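4. 朝食ビュッフェ用保温台の設置と初期設定

本章では、宿泊施設およびレストラン向け保温台 Stevura の設置、初回通電、料理区分の登録について説明する。厨房側の管理端末 Akia の設定は第3章を完了しているものとする。

4.1 設置前の確認

1. 搬入経路の有効幅を確認する。本体の天板は分離できない。
2. 設置面が水平であることを水準器で確認する。傾きがある場合は、脚部のアジャスターで調整する。
3. 専用回路のコンセントを用意する。コーヒーマシン、製氷機、トースターと同じ回路に接続しない。
4. 壁面との間に200 mm以上の空間を確保する。背面の吸気口をカーテン、テーブルクロス、植栽などでふさがない。
5. 客席側の通路に電源コードが出ないよう、コードは背面下部の溝に収める。

注意:屋外テラスでは使用できない。屋根のあるテラスであっても、海に面した施設では塩分により端子が腐食することがある。

4.2 付属品の取り付け

1. 保護フィルムをすべて剥がす。フィルムを残したまま加熱すると、天板に固着する。
2. 飛沫防止ガードの支柱を本体の穴に差し込み、付属のねじで固定する。ねじは手で仮締めし、ガードを載せてから本締めする。
3. 水受けトレイを前面の開口部から奥まで差し込む。
4. 温度センサーのコネクターを背面の端子に接続する。コネクターの凸部と端子の溝を合わせること。
5. 冷製料理や果物を同じ列に並べる場合は、保温面に載せず、別売の常温棚 Kuusk を使用する。
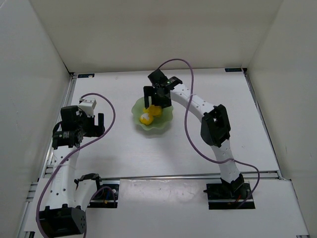
4.3 初回通電

1. 主電源スイッチが「切」になっていることを確認し、電源プラグを差し込む。
2. 水受けトレイに水を入れる。水位は内側の下線と上線の間とする。
3. 主電源スイッチを「入」にする。表示部が点灯し、自己診断が始まる。
4. 自己診断が終わると「READY」が表示される。「E」で始まる表示が出た場合は、4.7を参照する。
5. 温度設定を60 ℃にし、料理を載せずに16分間運転する。初回は断熱材の臭いが出ることがあるため、換気を行う。
6. 運転後、主電源を切り、天板が冷めてから中性洗剤を含ませた布で拭く。

警告:運転中および停止直後の天板に素手で触れないこと。客が触れるおそれのある位置には、付属の高温注意札を立てる。

4.4 料理区分の登録

保温台の各区画には、料理区分を一つずつ割り当てる。区分を登録すると、Akia の画面に区画ごとの温度と提供経過時間が表示される。

1. Akia の主画面で「設備」を選び、「保温台の追加」を押す。
2. 本体側面の銘板に記載された機器番号を入力する。
3. 区画の番号を選び、「卵料理」「肉・魚」「汁物」「米飯」「その他」から区分を選択する。
4. 設定温度を入力する。区分を変更すると、温度は区分の初期値に戻る。
5. 提供開始時刻と終了時刻を入力する。曜日により時刻が異なる場合は、「曜日別」を有効にする。
6. 「保存」を押し、本体の表示部に区分名が出ることを確認する。

補足:地元食材の産地表示を行う施設では、区分名の下に16文字以内の注記を追加できる。注記は客席側の小型表示器にも反映される。仕入れ先が日によって変わる場合は、注記を空欄とし、紙の札を使用することを推奨する。

卵料理の区画は、他の区画より乾燥が進みやすい。スクランブルエッグを提供する場合は、蓋を閉じた状態を基本とし、少量ずつ補充する。補充分を残りの料理に混ぜてはならない。容器ごと交換し、交換後に本体の「RESET」を押して経過時間を初期化する。

4.5 容器の配置

1. 容器は、底面全体が保温面に接するように置く。
2. 取り分け用のトングは料理ごとに分け、専用の受け皿に置く。
3. 深型容器を使う場合は、区画の右端または左端に配置する。中央に置くと、飛沫防止ガードに蓋が当たる。
4. アレルゲン表示札は容器の手前側に置き、蓋の開閉で倒れないことを確認する。

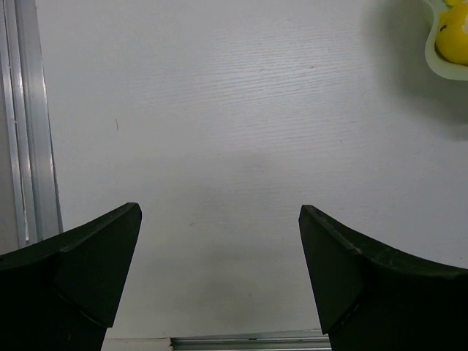

ガラス製および陶製の容器は、耐熱表示のあるものに限る。冷蔵庫から出した直後の容器を保温面に載せると、温度差で破損することがある。樹脂製の容器は、耐熱表示の有無にかかわらず保温面では使用しない。

容器の配置が決まったら、Akia の「配置の記録」で区画番号と容器の種類を登録する。登録した配置は印刷でき、早番の担当者が開店準備を行う際の手順書として使用できる。

4.6 出力の制限

複数の保温台を連結する場合は、連結ユニット Prurkum を介して接続する。1台あたりの消費電力は最大600 Wである。回路の許容量を超える場合は、次の手順で出力を制限する。

1. 連結するすべての保温台の主電源を切る。
2. Prurkum 背面の切替スイッチを「LIMIT」側にする。
3. 保温台の主電源を左側の機器から順に入れる。
4. Akia の「電力」画面で、全台の状態が「制限中」であることを確認する。

補足:出力制限中は、設定温度に達するまでの時間が長くなる。提供開始時刻に合わせ、予熱の開始を早めること。

4.7 表示部のエラー

E1:水受けトレイの水位が下線を下回っている。給水後、「RESET」を押す。
E2:温度センサーが接続されていない。主電源を切り、4.2の手順4をやり直す。
E3:吸気口の温度が高い。背面の空間を確認し、冷えるまで待つ。
E4:Akia との通信が切れている。本体は直前の設定温度で運転を続ける。厨房の無線中継器の電源を確認する。
E5:内部ヒーターの異常。直ちに使用を中止し、プラグを抜いて販売店に連絡する。

同じエラーが再度表示される場合は、発生時刻と区画番号を控えておく。Akia の履歴は古いものから順に上書きされ、保存件数の上限は200件である。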